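Project Report, Week Nine: The Memory Module Problem
Team Rebane (Kristaps Uibo and me, Jaanus Jõgi)

So this was supposed to be the week we finally ran the full memory swap from start to end, and instead it was the week of protective stops. Our job is to get an arm to take a memory module from the fixture plate and seat it in the slot on the motherboard, with the tower lying on its side. We'd been at 60 percent speed for a while and feeling pretty good about ourselves. Then on April 2, 2019 we turned it up to 100, and on the very first run the arm went down too early and stopped hard with a force fault.
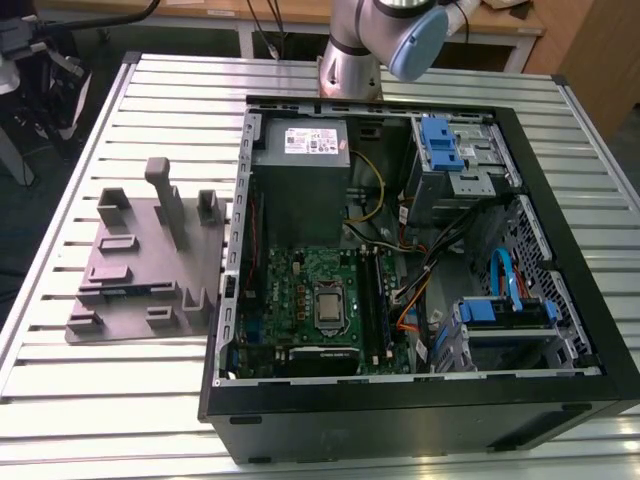
I was sure it was the speed. Kristaps said it was the plate (he'd printed it, so that was generous of him). We argued, had lunch, and then read the log properly. The fault was on line 2619, and the height it had for the pickup was lower than the one we'd taught. Somebody had loaded an old program file. That somebody was me - I'd copied it over from the Mevmont folder the night before!

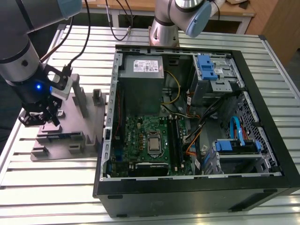

What looks like a module in a slot of the fixture plate, arm over it.

With the right file back in, we still got stops, just fewer. That was the annoying part, because it meant we had two problems and I'd only owned up to one. 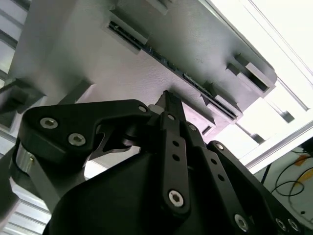

Contact force was the second one. Our limit was set for pressing a module home, and we'd left it that high for every other move too, so the arm could lean on the fixture way too long before anything complained. A narrow fingertip like ours puts all of that push into one small spot when it meets the edge of a gray panel, and I really don't want to find out what it does to a motherboard. We now have a separate low limit for approach moves, and Kristaps made a checklist for loading files, with my name at the top of it. Next week we repeat the full set at 60 and leave 100 alone until the log is clean.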